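Hosthorpe Vase Hire - questions we get a lot

Quick answers below. If yours isn't on here, email Urmila Grewal, she does the bookings. Evenings are best.

What do I get in a set?
Bud vases, mixed colors, 11 to a set. Green, pink, deep red, clear. Sizes vary, shapes vary. No two sets match exactly so please don't ask for identical ones, we can't do it.

Can I pick all one color?
Sometimes. Green is easiest. Pink goes fast in February, ask early. All red, probably not, we don't own enough.

How many do you own?
4,000 pieces last time we did the shelves. Most of it is out on any given Saturday in summer.

How many sets per table?
Round table, one set split between two tables looks fine. Long table, one set for every 5 feet or it gets gappy.

Are they washed?
Yes. Washed, dried, checked for chips before they go in the crate. Narrow necks get a bottle brush.

Do I have to wash them before they come back?
No. Tip the water out, pull the stems, done. Please no wax, no glitter, no floral foam crumbs. Foam is the worst, it gets down in the slim ones and stays there.

What are the crates called, I have to choose one on the form?
Flerken = small crate, one set. Yagi = big crate, 4 sets. Pumura is the padded one for if you're driving a long way. Sorry about the names, they came with the crates and stuck.

What if I break one?
Tell us. One or two small ones per order, no charge. The big flared green ones we do charge for, they are hard to find now.

Do the frosted ones hold water?
Yes, all of them do. Frosted ones hide cloudy water better too, good if you're setting up teh night before.

What flowers fit?
Slim necks take one stem, maybe two thin ones. Short round ones want something with a fat head cut low. Anything heavy goes in the flared shape or it'll tip over.

Can I collect early?
Day before, after 4. Not earlier, they're still being sorted.

Can I see the glass before I book?
Yes, come by, we'll lay a set out on the work table for you. Bring your napkins or ribbon if your matching colors, screens are no good for pinks. Tall ones at the back, small ones up front, then shuffle till you like it.
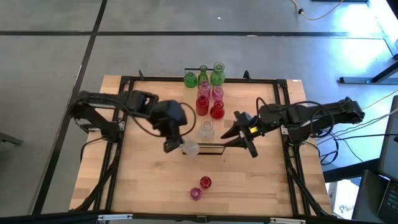
Swaps are fine up until the crate is packed. After that it's whatever is left on the shelf.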